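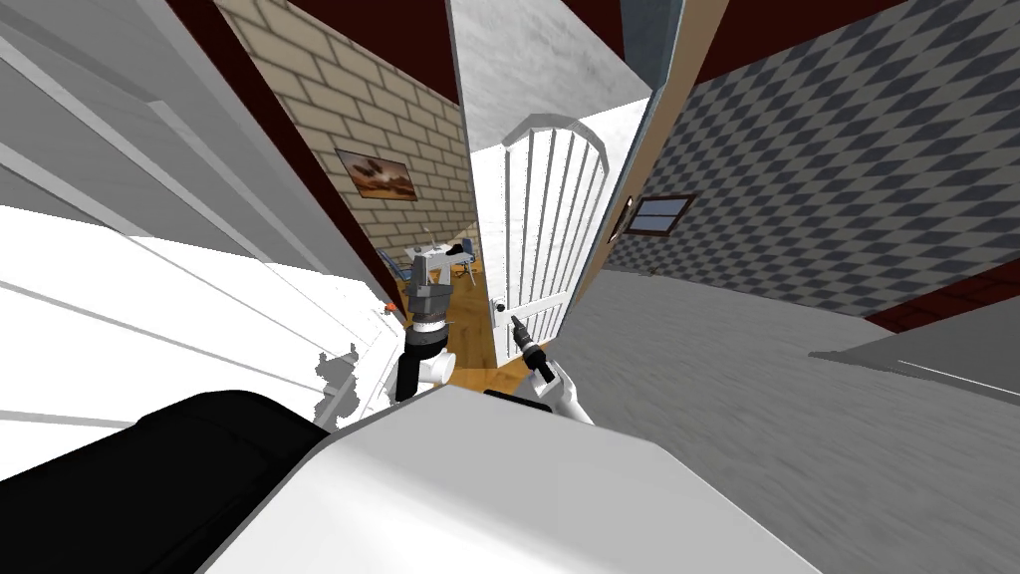 Figure 1. Simulated door task, view from the robot body toward the open door. The right gripper is just below the knob.

Equipment Planning for a Two-Arm Mobile Robot: Final Report
Project Hesura, submitted Dec 28, 2018

1. Purpose

The Hesura project was set up to decide what the teaching lab should buy in order to run door opening and room-to-room tasks on a mobile robot with two arms. The lab owns no such robot at present. All task work in this report was done in simulation, and the results were used to write the purchase list in Section 4. Prices are not given. The quotes from the two suppliers, Harero and Bukhari, expire in June and are kept in a separate sheet.

2. Method

A furnished house model was loaded into the simulator and the robot was placed in a carpeted room next to an interior door. The door is white with vertical bars and has a small round knob. The next room has a wood floor and two chairs, which served as obstacles once the robot was through. The task was to reach the knob, swing the door, and drive through without contact between the body and the frame.

Each candidate setup was given 20 trials. A setup was defined by three items: gripper type, arm reach, and camera placement. Nine setups were tested. A trial was stopped at the first collision or when the time limit ran out.

3. Findings that affect the budget

3.1 Gripper. The two-fingered gripper is enough for this task. A round knob is harder to hold than a lever, and bare fingertips slipped in simulation when the friction value was lowered. Rubber fingertip pads should be ordered with the gripper, plus one spare set. The multi-finger hand in the Harero catalog was dropped from the list.

3.2 Reach. The short-arm option forced the base to park close to the door, where the body blocked the swing. The long-arm option is recommended even though it needs the larger power supply.

3.3 Camera. A body-mounted camera looking down over the arms shows the knob and the gripper together, but the robot's own shell takes up part of the view. Wrist cameras were tested as an addition and helped only in the last part of the reach. They are listed as second priority.

3.4 Computing. One workstation can run the simulator and the robot controller, though not both at full speed. A second workstation is needed if students are to test code while the robot is in use.

4. Purchase list

First priority:
Mobile base with two long-reach arms (Bukhari)
Two-fingered grippers, one per arm, with pads and spare pads
Body camera and mount
Battery pack, 1000 Wh, and charger
Emergency stop, wireless

Second priority:
Wrist cameras
Second workstation
Practice door and frame, built in the shop

5. Schedule

Bukhari quotes a lead time of 28 weeks for the base. The Emotholm room needs a wider power circuit panel and a marked floor area before delivery. Both jobs can be done during the lead time. The practice door should be fitted with a round knob first and a lever later.

6. Limits

Simulated friction and hinge stiffness were set by hand. No real door was measured. The battery size was taken from the supplier's data sheet and was not checked against a full day of lab use. Shipping insurance is still missing from the Harero quote.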